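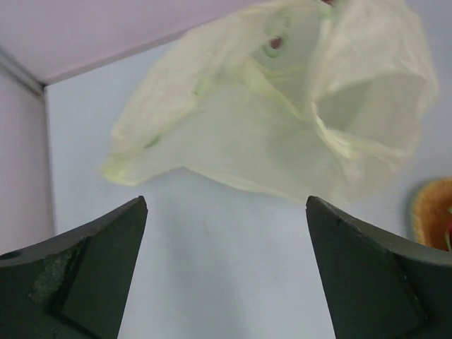 Plastic bag, green fingers, wrist camera. Monday.

Week two of collecting grasping examples at Hindard. My job title has "engineer" in it. My job is bags.

The model is very good at cups. It has seen a great many cups. Show it a carrier bag and it behaves like someone meeting their partner's parents.

So: more bags. The target is 1200 good episodes. We are on 403.

"Good" means I drove the arm from start to finish without dithering. The model copies whatever I do, dithering included. An early version used to stop just short of the table and have a little think. I recognised the pause. It was mine.

The trouble with a bag is that it has no proper shape. You put it down, look away to label the last run, look back and it's a different bag. Marvellous for variety. Less so for the person holding the controller.

Threw out 91 episodes this morning. Most were me closing the fingers on air with enormous confidence.

Someone asked why we don't just do it in simulation. We tried. The simulated bag moved like a wet duvet, and the policy trained on it handled wet duvets beautifully.

Labelling rules, for those who enjoy that sort of thing: one task per episode, one plain sentence per task. "Pick up the bag" is fine. "Sort of nudge the bag" is not, however accurate.

Also please stop ending the recording the moment the bag leaves the table. The model needs to see the putting down as well – otherwise it learns that bags are for keeping.

Ultilance, our logging tool, has just asked whether I'd like to rename the task "bag_final_2". I would not, but there's already a "bag_final".

Back to it after lunch. 797 to go.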